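Ticket 233: Picking kit on evaluation, produce pick and basket carry
Product: Plastulora two-arm picking kit, with the Ustell gloves
Opened by: Clenholm store fit-out, evaluation desk
Status: open, waiting on vendor

The Bellamy sales sheet says the kit "shops a mixed produce wall unattended." We have it on a 6 week evaluation and I am not ready to sign that sentence. Stills from the mock store are attached.
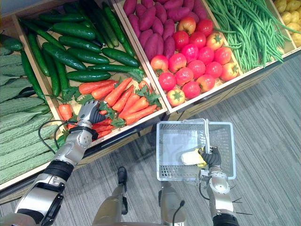 Right hand on the basket, left hand in the carrots.
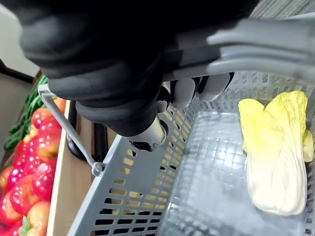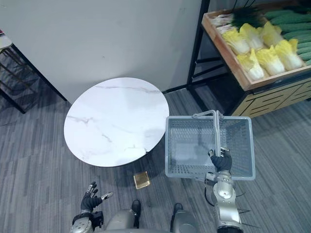
1. Grip on the basket

The robot doesn't hold the basket the same way every time. In the first still it has the basket by the side. In the second the fingers are curled under one handle and the other handle is folded down over the rim. In the third it has both handles together, and that is the only one I would call correct. Vendor reply was that all of these are "valid carry states." Valid for one cabbage, maybe. I asked for the rated load on a single handle and got a link to the brochure.

Tried: set carry preference to two-handle in the config, restarted, reran. Setting was back to auto after the restart. Tried again from the service login, same result.

2. Reaching into a mixed crate

Carrots share a crate with cucumbers, with no divider between the two. I want to know how the software decides where one ends and the other starts. The manual has a page on this and it only covers bins with one item each. Our stores don't look like that — most shops I know don't either.

Tried: slowed the left arm to the lowest speed setting. The log still writes "item acquired" before the arm lifts, so I don't trust the pick count on the dashboard. Bellamy quotes up to 600 picks per charge. Picks according to that same log, I assume.

3. Gloves

Glove fabric bunches up over the back of the hand when it grips a handle (second still). Could be the wrong size, could be how they all fit. Ustell sent 4 spare pairs, same size as the ones we had. Please confirm the part number before sending any more.

4. Needed from vendor before this can close

- a carry setting that survives a restart
- load figure for one handle and for two
- what "item acquired" means, in writing
- glove sizing chart

Update, Dec 16, 2018: vendor asked to close as "working as designed." Declined. Firmware with a carry fix is promised for March, after our evaluation ends, so I have also asked for an extension at no charge. No answer on that yet. Leaving priority at medium.

2 comments | 0 shares
Contact support | © 2018 Clenholm | Back to top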